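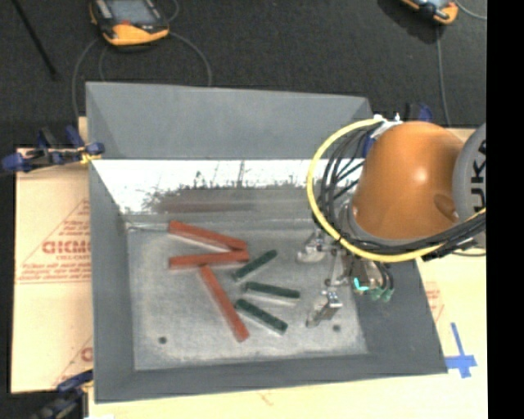 Bin 76, red and dark green blocks on floor of bin.

Brunside, Sitilcombe site
Bin & block check, August 11, 2023

Bin floor - worn, mottled. OK for use. Feel for burrs before next load, gloves on pls.
Holes in floor - two, small. Keep clear, dont plug them.
Side walls - OK, no loose panels found.
Inner back wall - dark streaks and spots. Wipe down, recheck. Same coment as February.
Thin pale line, upper left edge of floor - wire? Find out what it is. If loose, take it out.
Blocks, red (long) - 3. Two touching at the ends, fine.
Blocks, dark green (short) - 3. Two show pale on the side, check if thats wear or just how they came from Nerkine.
Block edges - not checked, ran out of time.
Load limit label, 435 lb - needs reprint, Guo has the template.

Result: pass w/ comments. Wipe down and wire item due in 10 days.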